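Handout 8: Sorting Mixed Small Items
Materials Handling and Storage, Keltdale evening course
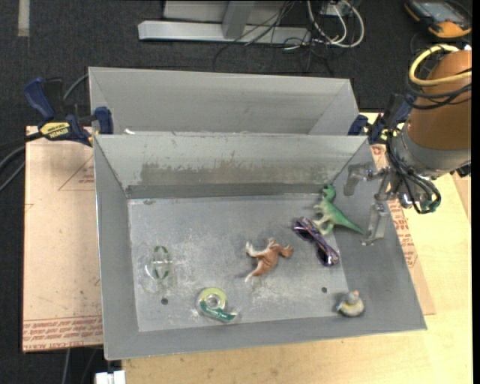 Page last changed: 25 Jan 2023, W. Eder

Bring this handout to the workshop session. It replaces the version with the old label codes.

1. What we mean by mixed stock

Mixed stock is anything that ends up together with no shared size, shape or use. A toy dinosaur, a pair of sunglasses and a tape dispenser in one metal bin is a fair case. None of these would sit beside the others on a shop shelf, but lost property rooms, returns desks and school supply closets deal with such bins every day.

2. Choosing a container

Gray metal bins with sloping sides are good for first sorting. The slope makes it easier to get fingers under flat things. Scuffs and scratches on the floor of a bin are normal wear and you can ignore them for most goods. Lenses are the exception. Sunglasses set down on bare metal can pick up marks, so put a cloth or a sheet of thin foam in the bin first if you expect eyewear.

Look for holes in the floor as well. The bin at the top of this page has two small round ones near the front edge. Screws, beads and earring backs go straight through holes like that. Use a lined tray for anything smaller than a coat button.

3. Order of work

Take out whatever lies on top or leans on something else. The dinosaur is partly against the sunglasses, so it comes out first, held by the body. Tails and legs on molded toys bend, and the thin ones snap.

Eyewear goes next. Lift by the frame, fold the arms if they are open, and place it lenses up in a soft pouch.

Animal figurines go together in the toy tray whatever their size. Do not split them by color. We tried this in May and the trays were full of one-item groups.

Tape dispensers belong with office goods. Check the cutting edge before you put your hand around one, and fold the loose end of the tape under by a finger's width.

4. Recording

One line per item: bin number, short name, main color, tray. Write "toy dinosaur, green" and leave out guesses about maker or price. The practice bin for the workshop is number 3958. Sheets have 18 lines; start a new sheet for each bin even if there is room left.

5. Before the workshop

Read section 2 of the Istard reader. Work in pairs as listed by Seraina Kaufmann. If you missed the last session, get the label codes from Braulio Zamudio.

Finished sheets go in the folder by the door.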